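How I sort a mixed box of small packets

Posted Friday, December 27, 2024

We use cookies to improve your visit. By continuing to browse you accept our cookie policy. Accept / Manage preferences

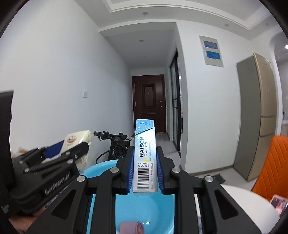
I collect empty packaging, mostly small cardboard packets and snack wrappers, and every time I open a mixed lot I end up with the lot spread across the house before I've had a cup of tea. So over the past few years I've settled on a way of getting through it in an afternoon, and a few people have asked me to write it down. The first step is always the same: pick up one packet, find the name and the barcode, and don't put it down until you know which pile it belongs to. The light blue cigarette pack is a good one to learn on, with RAISON running down the face in fat black capitals, the KT&G logo at the top edge and the number 8801116 007172 printed with the barcode. Brand, maker and number, all on the one face! I wish they were all that easy.

What you'll need

A basin or a shallow tub for the unsorted stuff. Plastic is best, as you can wipe it out afterwards. A soft brush (I use an old pastry one), a pencil, a notebook, some acid-free tissue and a stack of flat trays. I bought mine from Brandes when the Hoston shop was clearing out its stationery shelves in June, and they've held their shape beautifully. Shoebox lids work too if you don't mind them being different sizes. Mine drove me up the wall.

Getting started

Tip the lot into the basin gently. If it's a big lot, do a bit at a time – I once emptied 500 packets onto the floor in one go and spent the evening fishing matchboxes out from under the couch.

Pull out anything with food in it straight away. Crumbs get into everything, and they bring ants, and ants love the glue on old cardboard. Brush the wrappers over the bin and leave them open on a tray for the night. Don't wash the paper ones. I did that with a lovely old biscuit wrapper and the red ran all through the white, and I'm still cross about it.

Sort by shape first

I know everyone wants to sort by country or by colour, and you can do that later, but shape is what decides the storage. I make 3 trays to begin with:

Tray one is upright cardboard packs, the kind that stand by themselves.
Tray two is soft wrappers and bags that need to lie flat.
Tray three is anything round or awkward, like tubs, rolls and little cups.

Don't fuss over the odd ones. If you've been holding something for a minute and can't decide, it goes on tray three and you carry on.

Write it down before you flatten it

This is where I went wrong for ages. I'd flatten the packs first because it's satisfying, then find the small print had ended up right on a crease. Now I copy everything into the notebook while the pack is still standing. I put the name as printed, the maker if there is one, the barcode number, and any odd little line I like. The "Designed in Paris by RAISON" on that blue one went in, of course, along with "frosted pattern, small yellow square", so I can pick it from the others in the range without opening the box.

Barcode numbers are worth the bother. Two packs can look identical until you compare the last few digits, and then you've got a variation and you're very pleased with yourself for the rest of the day. Copy them in pencil and read them back aloud. My notebook is up to entry 1038 and I've only found a handful of wrong ones (that I know of).

Flattening, if you must

I leave stiff packs standing when they're in good nick. If you're short on space, ease the glued seam open from the bottom with a blunt butter knife, slide out any foil and fold along the creases that are already there. Wrap each one in tissue, then put them under a couple of heavy books for 3 nights.

Foil goes in its own envelope with the same entry number on it. Skuder sleeves fit most foils, though they're a touch tight for the bigger ones, so trim the tissue instead of bending the corners.

Putting it all away

Upright packs go spine out in a lidded box, in number order. Wrappers go in a folder, no more than a dozen to a pocket or they start to bulge. Keep the lot out of the sun, as the light blues and pinks go first. Mine used to live on a shelf by the window in the old place at Budutbridge and I've got a whole row of greys to show for it.

Then wipe out the basin, dry it properly and give the floor a sweep. Check under the basin as well – there's usually a packet stuck to the bottom.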